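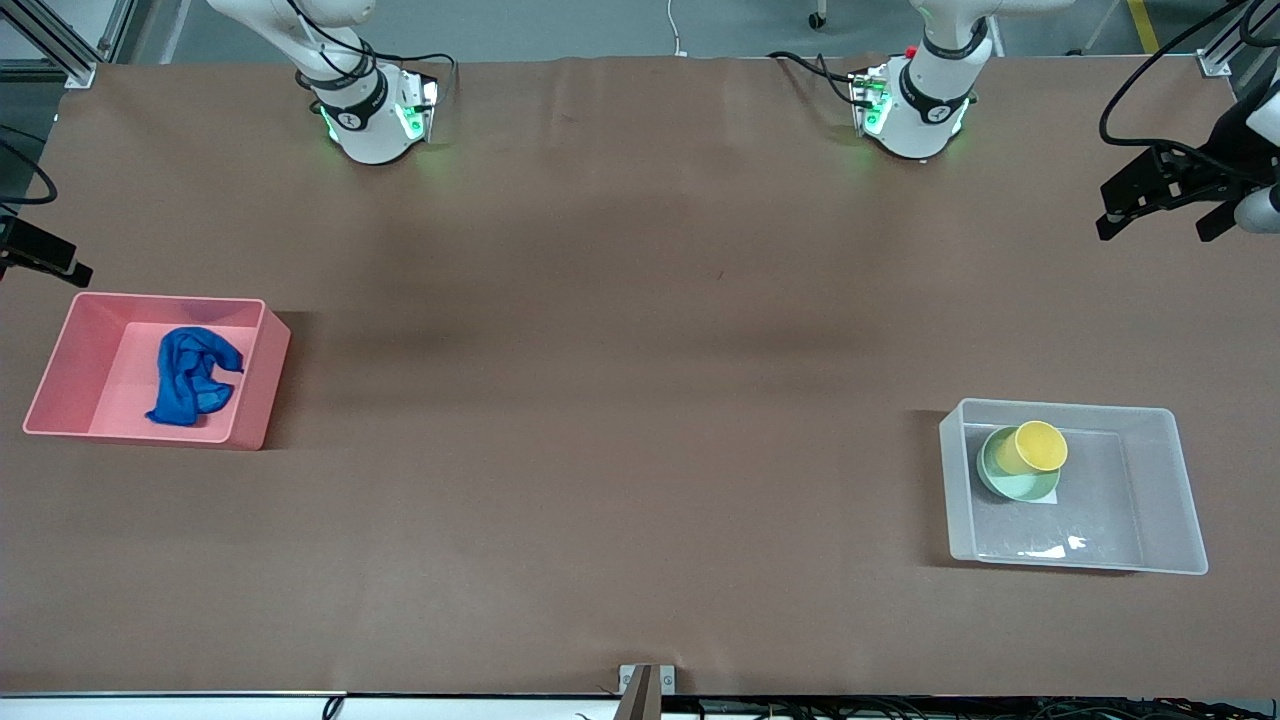

Frequently Asked Questions: Borrowing and Visiting Privileges

Skollov Library serves residents of the Skollov district and members of its partner institutions. The answers below apply to the main building and to the Kobori Branch unless otherwise stated.

Who may apply for a library card?

Any person who lives, works, or attends school in the district may apply for a card at no charge. Persons living outside the district may purchase a nonresident card for $50 per year. A nonresident card covers all members of one household at the same address.

What do I need to bring?

Applicants must present photo identification and one document showing a current address. A lease, utility bill, or pay stub is accepted. Documents may be shown on a telephone screen. Applicants under 16 must have the signature of a parent or guardian, who becomes responsible for all items borrowed on the card.

Can I register online?

Yes. Online registration provides a temporary number that may be used for placing holds and reading electronic titles. Physical items cannot be checked out until the applicant has visited a service desk with identification. Temporary numbers expire after 27 days.

How many items may I borrow?

A standard card allows 50 items at one time. Of these, no more than 20 may be films or music recordings. Teachers who hold an educator card should refer to the separate educator terms, available at either desk.

How long are the loan periods?

Books and audiobooks: three weeks
Films and music: one week
Magazines: one week
Interlibrary loans: set by the lending library
Reference and local history materials: use in the building only

May I renew my items?

Most items may be renewed twice. Renewals are not available when another patron has placed a hold. Items may be renewed through the online catalog, by telephone, or at a desk. Interlibrary loans must be requested for renewal at least four days before the due date, and the lending library may refuse.

Are there overdue fines?

The library does not charge daily fines on books or magazines. An item 34 days overdue is treated as lost, and its replacement cost is added to the account. The charge is removed if the item is returned in usable condition. Replacement costs already paid are refunded for six months after payment, provided the receipt is presented.

What should I do if an item is damaged?

Please return it to the desk and inform the staff. Patrons are asked not to make repairs with household tape or glue. Staff will decide whether the item can be mended or must be replaced. Replacement copies bought by patrons are accepted only with prior approval from Circulation.

How do I place a hold?

Select the title in the catalog and choose a pickup location. A notice is sent when the item is ready, and it remains on the hold shelf for seven days. Items with long waiting lists cannot be suspended once they are in transit between buildings.

Does the library honor cards from other systems?

Cards issued by the Pravenix and Troltico library systems are accepted for physical items after a brief registration at the desk. Electronic titles are licensed to Skollov cardholders only and are not included in this arrangement.

May I use the local history room?

The local history room is open by appointment in the afternoon, from 1:00 p.m. to 5:00 p.m. Pencils and laptop computers are permitted. Pens, food, and beverages are not. Requests for materials held in off-site storage should be submitted one week before the visit.

Does the library accept donated books?

Donations are accepted at the main building only, in quantities of up to two boxes per visit. Encyclopedias, textbooks, and magazines cannot be accepted. During May the donation desk is closed for the annual inventory.

Is my borrowing record private?

Borrowing records are confidential. The link between a patron and a returned item is deleted unless the patron has chosen to keep a reading history.

Whom should I contact with a question not answered here?

Questions concerning accounts may be directed to either service desk. Written appeals of charges should be addressed to Alaric Delacroix, Head of Circulation, and should include the card number and the title of the item concerned.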